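Menora Two-Arm Bench Kit

Two arms, one rail, two trays, and the question everyone asks me at the counter: can it do the washing-up yet? Sort of! I've had the Menora on my own table since June and I'm fonder of it than I expected, so let me tell you what you'd be getting.

The arms bolt to a single black rail that sits along the edge of your table (mine's wood, any solid one will do). You bring the plates and the sponge.

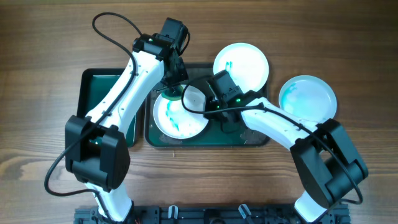 Sponge in the left gripper, plates still smeared with green.

Plates are where I'd start. They're flat, they're forgiving, and if you buy cheap ones you won't cry over a chip. Bowls are harder, as the sponge bunches up and the gripper has to follow the curve. Keep a towel handy, it does splash.
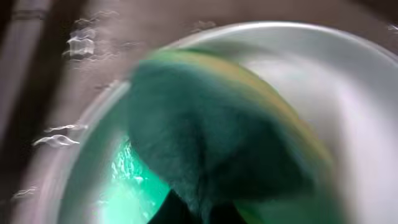
Wrist camera view, with the sponge down in the dish.

My best run so far is 13 plates before I had to step in and rescue the sponge. I'm far quicker by hand, obviously, but I get bored and the Menora doesn't.
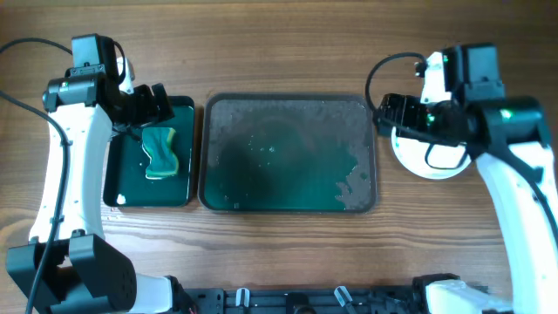 Cirilo Espinoza
Bench kits and spares, Helotik

I'd use one tray for the sponge and a bigger one for water, and keep the water shallow. Go easy on the soap too! I was far too generous at first and spent an evening mopping. 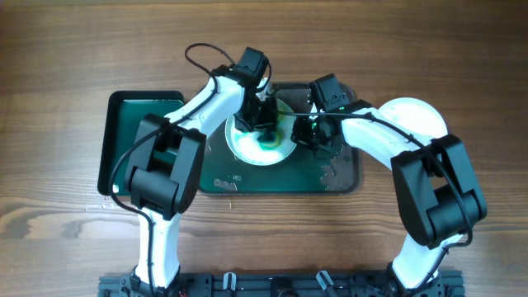 Would I let it loose on a Sunday roast tin? No chance. Burnt-on fat still beats it, and so do wine glasses. For a workshop or a classroom wanting to try a real chore, though, it's great fun.

Spare gripper fingers come in packs of 3. Warranty is 2 years, cables included.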